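Pivside

Pivside is a motion-planning and grasp-sequencing package for robot arms that take apart office computers. It was written at the Curberg depot, an electronics recycling workshop, and is maintained by Jacobus Engelbrecht, whose name appears on most of the commits and all of the apologies in the changelog. The name has never been explained, and the documentation's entry under "Etymology" reads "see Installation".

Background

Curberg first automated its dismantling line with recorded waypoints. The arm was led by hand through each job and then played the motion back, a method that suited chassis of one model, standing in one spot, on a bench no one had bumped. Engelbrecht began a replacement in August as a weekend project. The first release followed 23 weekends later.

Architecture

The package has two main parts. Onar, the perception module, estimates the pose of a drive bay from wrist camera images and matches it against a catalogue of known housings. Masilela, the planner, takes that pose and works out an approach, a contact and a withdrawal. The modules communicate over a message bus and, according to the developer notes, disagree on the sign of the vertical axis. The conversion is handled in a file called sorry.py.

Masilela treats removal as a sequence of guarded moves. Each ends when a force threshold is crossed or a timer runs out, whichever is the more embarrassing. The default threshold is 5 newtons. Should contact occur earlier than the model predicts, the planner backs off, asks Onar for a fresh estimate and tries again, to a maximum of 20 attempts. It then stops and emails Engelbrecht.

Approach from below

Drive caddies are a recurring subject in the issue tracker. Their latches vary between manufacturers, and glossy chassis panels tend to wash out the wrist camera's exposure. Version 2 added an upward approach mode, in which the fingers are brought to the caddy from underneath and the camera looks steeply up past them. The gripper then takes up a good deal of its own view, so Onar masks out the known finger geometry before looking for edges. 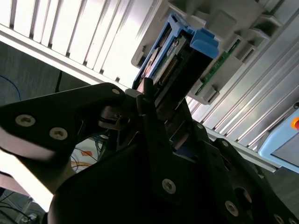
Wrist camera view of the gripper's central finger plate against the lower end of a blue drive caddy.

The mask is generated from the gripper's CAD file and has to be regenerated whenever the fingers are changed. Users who skip this step have reported Onar locating a drive bay, with high confidence, in the robot's own thumb.

Reception

Pivside has a modest following among refurbishers, who praise its recovery behaviour and its licence, and are quieter on the subject of its manual. A colour-coded status display was added at their request. It has five colours, of which two are grey.

See also

Motion planning
Visual servoing
Electronic waste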